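2018-09-15

Moved the photo archive off the old Videx enclosure this week. The source volume held 924 GB, and the first pass with default settings ran for 17 hours before the link dropped. I restarted with checksums on and the block size set to 256 KB. The second pass finished overnight with 76 mismatches – all of them in the August folders, all thumbnails.

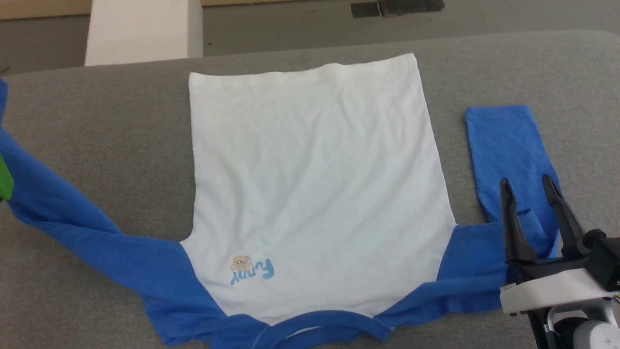

A reader in Druvumthorpe wrote in to ask why I don't drop the thumbnails before copying and let the new box rebuild them. Fair point. Brerkell indexes on first mount, so the old ones are dead weight. I have added an exclude rule to the script.

Still open: the fan curve. It idles too high, and the config file resets after each reboot.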